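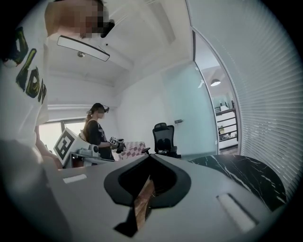
I have been promising a proper post on the demonstration work for weeks now, and since it's a quiet Thursday evening, 12 November 2020, with a pot of tea beside me, I'm finally sitting down to it.

For anyone who has wandered in from the sourdough posts (hello, and welcome!), my day job at Brultley is showing robots how to do things. I don't write the clever software. I pick things up and put them down again, over and over, with a gripper in my hand, and the recordings go off to the people at Olaniyan who turn them into something a robot arm can learn from. My mum has been telling the neighbours I'm a puppeteer, and I've stopped correcting her.

The job we're on now is called Skesach, and it's all ordinary household stuff. Folding a tea towel. Moving a cup from one side of the table to the other without tipping it. We need 1,000 good demonstrations of each task before we move on, and as of this afternoon the tea towel has 130, so you can guess what I'll be doing for the rest of November.

What surprised me most when I started was how hard it is to do a simple thing simply. Your own hand is full of little cheats. You nudge the cup with a knuckle, you steady the cloth with your little finger, you feel the edge of something before you've looked at it. With a gripper you've got two fingers and that's your lot. My first week I kept wanting to put the thing down and just fold the blessed towel myself.

The other habit I had to lose was hurrying. I rush when I'm nervous, always have, and my early recordings were all jerks and second guesses. Now I take a breath, go in slowly, close, wait a moment, lift. If I fumble it I say so out loud and start that one again. It's oddly calming once you find the rhythm - a bit like knitting, although my knitting has never been this tidy.

We usually work with more than one person in the room, and you do learn to keep out of each other's way. I talk too much (no surprise to anyone reading this), so I've had to practise being quiet while somebody else is halfway through a fold.

I tried the remote control set-up over at Cokum too, where you sit with a controller in each hand and drive the arm from a chair. Easier on the shoulders, but I never got a feel for how hard I was squeezing, and 3 paper cups paid the price. I much prefer having the gripper in my own hand, even with the sore wrist at the end of the day. A wheat bag and an early night usually sort that out.

Right, the tea's gone cold. Back to the towels in the morning, and I'll put up the fruit loaf recipe on the weekend for those who asked.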